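**How many folding demos before the first training run - and do I start over with every shirt?**

Asked 2025-04-27 in Data Collection

We're teaching a two-armed setup to fold laundry by teleoperation, and I'm having way more fun than I expected! I drive the arms, the recorder saves every joint and every camera, and each attempt goes into Skulon as one episode. I have 23 good episodes so far, all white garments on the black table.

My start pose has the fingers open over the black tabletop, and the garment goes down after I hit record.
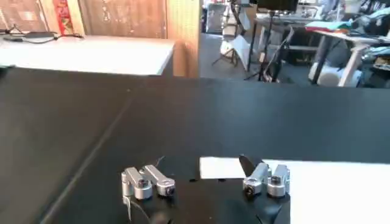
Győri wonders whether that opening stretch should be in the episodes at all, and would rather start recording with the cloth already down. Fair point, but I like that the policy would learn to wait. So:

1. Trim the waiting part or keep it?
2. Should I lay the garment the same way each time?
3. What do I do with fumbled grasps?

---

**Answer from Máté Farkas** (accepted)

Great project, cloth is a blast once it starts working. Taking your points in order.

Trim it, mostly. If a third of each episode is arms doing nothing, a policy that copies you gets very good at doing nothing. Ours at Restton sat there like a statue for all of February. Leave a second or so at the front and cut the rest. If you want waiting behavior, record a few separate episodes for it and label them.

Don't lay it the same way. Wrinkled, turned, shoved over to one side - all good. The hard part is getting fingertips to the hem, so that's where you want variety. One of my favorite checks is to scrub through the wrist view on its own and ask whether I could drive from it. If I can't find the edge of the cloth, the model probably can't either.

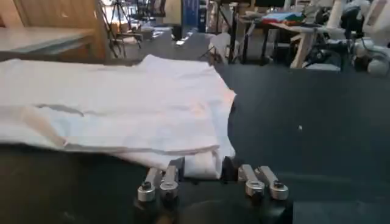
*Wrist view at the near edge of the cloth, fabric still wrinkled.*

Fumbles: keep the ones where you recover! Miss, back off, try again, get it - that's gold. Throw out the ones where you gave up or reached in by hand. Tag the recoveries so you can train with and without them.

As for how many, do a first run now. It'll be bad and you'll learn a ton about what to record next.

---

**Answer from Grurton**

you need more than 23. we did 8 a day until it worked

---

**Answer from a guest**

Agree with most of the accepted answer. I'd add one thing on two-armed folds: check the head camera too, at the point where both grippers are on the cloth. The wrist views can look perfect while one side has a big bunch in it, and then the model learns bunches.
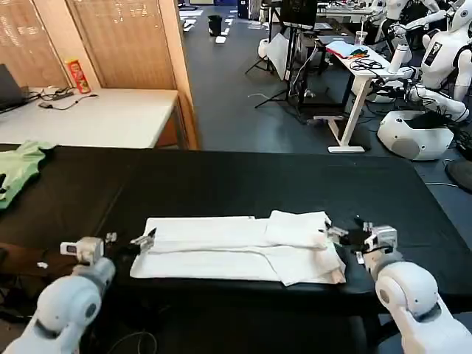
*Head view, one gripper at each end. The right end is the thicker one.*

I sort mine into "flat" and "lumpy" after every 6 episodes, while I still remember what my hands were doing. Takes a few minutes with coffee. Lumpy ones still go in for the grasping part, I just cut them before the final fold.

Also, mix in some colored stuff soon. All white on black is a lovely easy start, but the first dark sock will be an adventure :)

---

*Comment from the asker:* Trimming tonight! Will post the first run, however ugly.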